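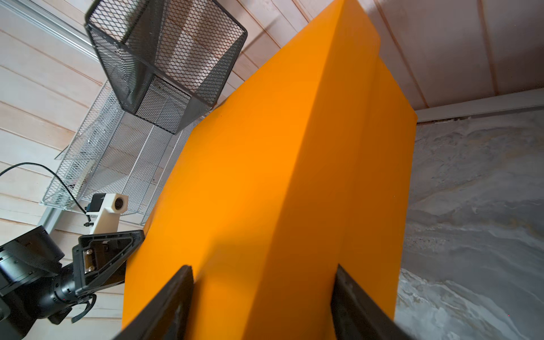
**Quantos exemplos preciso gravar antes do primeiro treino?**

Boa tarde a todos. Peço desculpa pelo meu português, moro aqui há três anos e ainda aprendo.

Estou a gravar demonstrações por teleoperação com dois braços, cada um com a sua câmara no punho. A tarefa é simples: pegar no bloco laranja e pousar dentro do cesto de rede preta. Tenho 70 episódios e treinei uma política com eles. Quando o bloco está direito, corre bem. Quando está rodado, a pinça fecha antes do tempo, ou fecha no ar.

A minha dúvida é se devo gravar mais do mesmo até chegar a 500, ou se devo mudar alguma coisa na maneira de gravar. Outra coisa que me preocupa: depois de fechar os dedos, o bloco domina o centro da imagem do punho e o cesto fica num canto. Isso prejudica?

Pin-yu Yeh
8 de maio de 2022

---

**Raghda Zein**

Antes de gravar mais, veja os episódios que já tem e anote em que ângulo o bloco começa em cada um. Eu fiz isso em dezembro no projeto Wivbridge e descobri que quase todos começavam na mesma posição, porque eu pousava o objeto sempre com a mesma mão. Depois passei a sortear a posição e o ângulo antes de cada gravação. Com mais 15 episódios por ângulo, a pinça já esperava pelo momento certo.

Sobre a imagem tapada: é normal durante a pega, e para fechar os dedos essa vista é a melhor. Para levar o bloco até ao cesto, acrescente uma câmara fixa que veja a bancada toda, e grave as posições das juntas com o mesmo relógio. Confirme também o atraso entre as câmaras. No meu caso, o fecho antecipado vinha em parte daí.

Não apague os episódios em que falhou e corrigiu. Se a correção foi limpa, servem. Corte só os que têm pausas longas do operador, porque o modelo aprende também a ficar parado.

---

**Karthikeyan Rao**

Grave mais de 1,000 e pronto. Com poucos dados não vale a pena discutir.

---

**Ajith Varghese**

Não concordo com a resposta anterior, para um só objeto é exagero. Faça como a Raghda disse e treine outra vez a meio. Qual é a frequência de gravação?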